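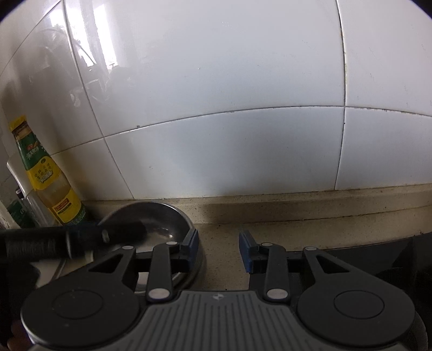

How to make a road trip playlist that flows

I start with 10 songs I already love, then hunt for 3 more like each one, so I land on 40 tracks (plenty for the drive up to Clandalbridge!). Put something slow after every few loud ones. Next, turn on crossfade in your player's settings and set it to 3 seconds – any longer and it starts eating the intros. Play the whole thing once while you're doing chores, and drop whatever you skip. My last one ended up at 26 songs and I still play it all the time.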